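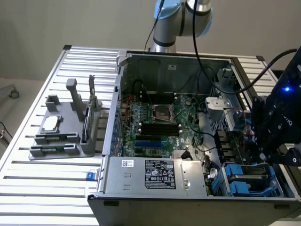

Tower on its side, panel off, CPU socket empty.

26/03/2022

Lamp file, Cinora Foundation. Third pass through the paperwork and second session on the bench.

Cinora sells hand soap and a line of bath salts. For every gift box sold over the holidays the foundation says it gives "one child the light to study by." The light is the Jidlow solar lamp. Charbonneau does the shipping and the reporting, and we get a small fee to say whether the report holds up. I'd like us to keep in mind who pays that fee before we get too friendly in the write-up.

What the report says: 2230 lamps delivered. What the delivery slips say: 2230 lamps left the warehouse. I have found no slip signed at the school end for any of the February loads. The report uses "delivered," "distributed" and "in use" as if they were the same word. On page 4 the total is lamps, and by the summary it has become children. A lamp in a house with four kids is one lamp. A lamp in a locked cupboard at a school is also one lamp, and I suspect there are plenty of those.

Returns: 312 came back. The report puts this under "engagement" and says families "stayed in touch with the program." I read that as 312 broken lamps until shown otherwise. Asked for the return reasons, got a spreadsheet with the reason column deleted. Asked again.

Bench, seven units, drawn from the returns crate. I know that's not a fair sample of the whole run and it mustn't be written up as one. Notes as I went:

Unit 1. Dead. Battery reads nothing. Charged from the bench supply overnight, still nothing.
Unit 2. Works on bench supply, won't charge from its own panel. Panel lead broken at the strain relief. There is hardly any strain relief to speak of.
Unit 3. Same break, same spot.
Unit 4. Works. No fault found. Why was it sent back?
Unit 5. Switch stuck on. Battery run flat so many times it now holds charge for 35 minutes, timed with the good stopwatch.
Unit 6. Panel lead again.
Unit 7. Works, but flickers if you tilt it. Left it running on the shelf by the door, please don't switch it off.

Three out of seven on the panel lead is enough for me to want the supplier's drawing. It isn't enough to call it the main fault, and I'd push back if anybody does. Trovuden made the housings and says the lead is outside their scope. The Jidlow spec sheet says "reinforced cable exit." I cut unit 3 open and found a knot. The cable has been tied in a knot inside the case. That's the reinforcement.

The brightness claim I haven't touched. The old light meter gives two different readings depending on which way up it is, so anything I wrote down would be worthless. Waiting on the loan meter.

On the study claim. The foundation's page says homework time "doubled." Source is a survey done at the handover events, where families were asked how much homework the child did before the lamp and how much they expected to be done after. Expected. Nothing was measured afterward as far as I can see. You hand somebody a free lamp, with a brand rep standing there holding a clipboard, and ask if it will help. Of course they say yes. I would.

To be fair to them, since I've been grumbling for a page: the lamps that work are decent. Unit 4 is a better lamp than the one I take camping. The case came through a drop onto the concrete with a scuff. And Charbonneau did hand over the slips without a fight, which we don't always get. If the knot were swapped for a proper cable clamp I'd have a lot less to say about the hardware.

It would leave the counting problem where it is, though.

To do:
Ask Charbonneau for school-end signatures, February loads first.
Return reasons, third request, in writing this time.
Drawing for the cable exit from Jidlow.
Pull a few units that were never shipped and compare the leads. Warehouse says there's a pallet.
Pull test on the lead, new and used. Needs the small clamp, which has gone missing from the drawer again.
Don't use the word "impact" in our draft until there's something behind it.

Unit 7 still flickering at close.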